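ロボットセル保守スタッフ募集(1名)

Cokbyでは、プラモデル部品の仕分けセル「Soltis」の面倒を見てくださる方を探しています。面倒という言葉は、文字どおりに受け取ってください。

セルの仕事は、ランナーに付いたままの部品を二本の指でつまみ、隣の箱へ移すことです。人間なら小学生でもできますが、小学生は深夜に働けません。

主な業務は次のとおりです。始業前に指先の左右のずれを測り、取付ねじを規定トルクで締め直す。手首カメラのレンズを拭き、位置の校正をとる。把持ミスの記録を読み、原因が指か、カメラか、前日に設定を触った同僚かを見極める。記録は8月だけで1,253件ありました。読みごたえは保証します。

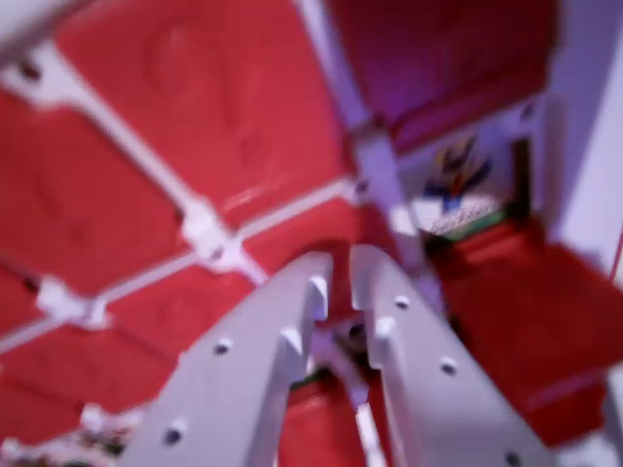 指は消耗品で、交換はおよそ40時間ごとです。交換後は必ず原点を取り直し、低速で12回の試し動作を行います。11回で切り上げた場合の結果については、面接で詳しくお話しします。手順書はLu版とEnby版の二種類があり、内容が一部食い違っています。統一作業も担当していただきます。

応募資格:六角レンチをなくさない方。電気または機械の保守経験があれば優遇します。プラモデルの知識は不問ですが、業務中の組み立てはご遠慮ください。

勤務:週4日、早番。試用期間あり。交通費支給。

応募方法:履歴書と、これまでに直した機械についての短い文章を、採用係まで郵送してください。直せなかった機械の話でも構いません。

締切:2019年12月27日必着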